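Irnstead Seed Library Opens Its Doors to Every Gardener in the County

Irnstead, April. Gardeners across the county can now borrow seeds the same way they borrow books. The Irnstead Seed Library opens this month in the old reading room on Montoya Street with 2000 packets of vegetable, herb and flower seed on its shelves, all of it free to take home and plant.

The idea is simple and a little bit wonderful. Members pick out what they want in spring, grow it, let a few of their best plants go to seed, and bring some back in the fall for the next person. There are no late fees, and a crop that fails (we have all lost a row of beans to rabbits!) is no trouble at all.

"I grew up with my grandmother's squash drying on every windowsill in the house," said Patricio Cifuentes, director of the library. "She gave seeds to anybody who came up the walk. When I see a kid leave our building with a packet of sunflowers in each hand, I think she would have loved this place."

The collection began nine years ago as a shoebox of tomato seeds passed between neighbors, and tomatoes are still its pride. Visitors will find Tritis, a small yellow tomato that ripens early enough for our short summers, and Triltaler, a flat, ribbed slicing tomato that has been kept going in Irnstead backyards for two generations. Both are easy to grow and easy to save from, so they make a great first project for anyone new to seed saving.

Beans, peas, lettuce, peppers, dill, zinnias and marigolds fill out the drawers, and each packet carries handwritten notes from the person who grew it. Some of the notes are very short. Others run onto the back and include a soup recipe.

Membership is open to all ages. New members may take up to seven packets on their first visit, and staff will be on hand to help match seeds to sunny yards, shady porches and apartment balconies.

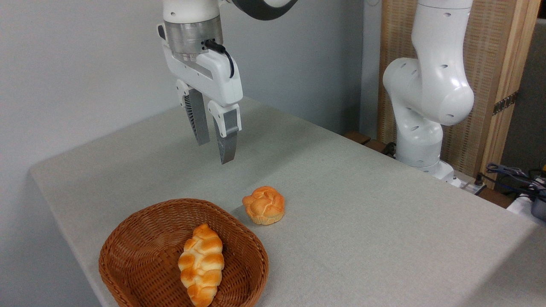
The library will also offer free workshops all through the growing season. The first, on starting peppers and tomatoes indoors, begins at 2 p.m. on opening day, and everyone who comes will go home with a tray of planted seeds. Later sessions will cover saving lettuce seed, hand-pollinating squash, and cleaning and drying beans for storage.

Gardeners who have saved seed of their own are warmly invited to bring it in. Please label it with the name of the plant and the year it was grown, and add anything else you know about it. Old family varieties are especially welcome, even if the name has been lost along the way.

Media contact: Patricio Cifuentes, Irnstead Seed Library, Montoya Street, Irnstead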